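Livow Wall Paint – Frequently Asked Questions

How much paint do I need for one room?
One can covers 100 square feet with two coats. Measure the width and height of each wall, multiply, and leave out large windows and doors. The Wotum store in Pavliuk can work it out for you if you bring the measurements.

Can I paint over old wallpaper?
We don't advise it. Moisture in the paint can loosen the paste, and the seams usually show. Strip the paper, wash the wall and let it dry overnight.

Which white should I choose?
Most of our customers want a white that stays quiet behind furniture.

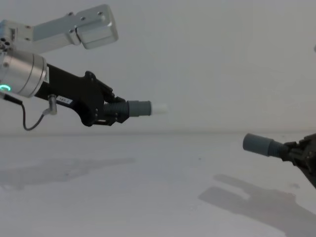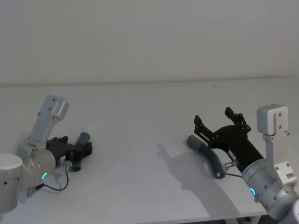
Livow comes in matte and satin, and the color chart is the same for both. Satin is easier to wipe, so we suggest it for kitchens and hallways. Matte hides small dents and filler marks better. If you like a plain, pale wall behind a light work surface, as in both pictures, try Livow 636 in matte. Paint a test patch first – whites change a lot between morning and evening.

How long between coats?
Four hours in a heated room. Allow longer in winter or in a basement.

Do you deliver?
Yes. Mididano delivers orders over $200 free of charge within Pavliuk. Smaller orders can be picked up at the Wotum store, any day except Monday.

Can I return tinted paint?
No. Untinted cans can be returned unopened with the receipt. For orders over $300 we will mix a free sample pot first, so please ask before you order.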